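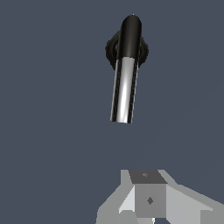 How long should a used diesel sedan sit before its first start after storage?

Six months is the point where the workshop manager at Bellex stops starting cars straight off the key. Past that, his staff drain the water trap on the fuel filter, charge the battery off the car and turn the engine over with the injection disabled until oil pressure registers. Only then is it allowed to fire.

Home Buying Workshop Long Reads Forum
Search this site Enter keyword Go

Bellex is a four-bay independent garage in Brudholm that handles older diesel sedans and wagons, most of them bought by private owners after a period off the road. We spoke to the manager about what fails, in what order, and what it costs. He asked to be identified only by his job.

"The fuel comes first," he said. "People look at the paint and the tires. I look in the tank." Diesel held over a damp winter picks up water, and growth forms where the water meets the fuel. On a common rail engine the high-pressure pump is lubricated by the fuel passing through it, so contamination wears the pump and sends metal to the injectors. His quote for a full clean of tank and lines is 440 dollars. A pump and a set of injectors cost several times that.

Batteries are the second item. A sedan with an alarm and several control modules draws a small current while parked. His limit is 28 milliamps, measured once every module has gone to sleep. "Close the hood latch with a screwdriver, lock the car and wait. If you read the meter right away you are measuring a car that is still awake." Anything above the limit gets traced fuse by fuse.

Brakes take up more of his time than either. Rear calipers with a built-in parking brake mechanism seize when the car is left with the brake applied. He parks stored cars in gear, on chocks, with the brake off. The discs will rust in any case, and light surface rust clears in a few stops. Pitting under the pad does not clear, and he replaces those discs in pairs.

Asked about automatic transmissions described as sealed for life, he was brief. "I change the fluid. I have the pan off anyway to look at the magnet." Fine gray paste on the magnet is normal wear. Flakes are a reason to stop and talk to the owner before spending more. The fluid level is set with the engine running and the fluid within the stated temperature range, and he reads the temperature through the diagnostic port.

One recent job was a wagon that came in from Paiva in July with a hesitation at 900 rpm. The previous garage had fitted an EGR valve. Bellex found a split in the hose between the intercooler and the intake – on the underside, where it opened only under load. The hose was a Dresia part and the repair bill came to 286 dollars, including a smoke test.

"Test before parts," he said. "The smoke machine was the cheap bit of that job."

His advice to buyers is to ask for the car cold, bring a code reader, and check that the glow plug light comes on and goes out. He would also look at the date codes on the tires, and he would replace the coolant on any car without a receipt for it.

Contact | Copyright Workshop Long Reads, January 5, 2019 | Back to top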